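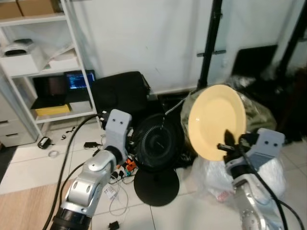
4. First Use of the Divilero Heated Lash Curler

Read sections 1 through 3 before you begin. The steps in this section apply to the standard model and to the travel model sold under the Meneseo name. Differences are noted where they occur.

4.1 Charging

1. Remove the protective film from the charging port on the base of the handle.
2. Connect the supplied cable to the port and to a USB power source. The indicator shows a steady amber light.
3. Charge for 90 minutes before first use. The indicator turns white when the battery is full.
4. Disconnect the cable. The curler does not heat while it is charging.

Note: The Meneseo travel model has no amber light. Its indicator blinks white during charging and goes out when charging is complete.

4.2 Fitting the Silicone Pad

1. Confirm that the power is off and that the heating plate is cool.
2. Hold the pad with the grooved side facing up.
3. Slide the pad into the lower channel until both ends are flush with the metal.
4. Close the curler once without heat. The pad must not lift or shift.

Replace the pad after 200 uses, or sooner if a groove is visible along the center. Replacement pads are ordered under part number 649. Pads made for earlier Dovhaniuk curlers are narrower and must not be fitted.

4.3 Curling

1. Remove all eye makeup and contact lenses. Lashes must be clean and fully dry.
2. Press and hold the power button for 2 seconds. The curler starts on the low setting.
3. Wait for the indicator to stop blinking. Touch the pad briefly to the back of the hand to check that the temperature is comfortable.
4. Open the curler and place the upper lashes between the pad and the plate. Keep the plate clear of the eyelid.
5. Close gently and hold for about ten seconds. Do not pull.
6. Open the curler fully before moving it away from the eye.
7. Apply mascara, if desired, after the lashes have cooled.

CAUTION: Do not use the curler on lash extensions, on false lashes held with adhesive, or over wet mascara. Adhesive may soften and transfer to the pad.

CAUTION: Stop use at once if the eyelid becomes red, swollen, or sore. Consult a physician if symptoms continue.

4.4 After Use

Switch off the curler and let it cool with the cap removed. Wipe the pad and plate with a dry cotton swab. Remaining mascara may be removed with a swab lightly dampened with water. Solvents, nail polish remover, and oil-based cleansers damage the coating and are not covered by the warranty.

Warranty claims are handled by the Plarilbridge service desk. See section 7.

Revision 2021-05-06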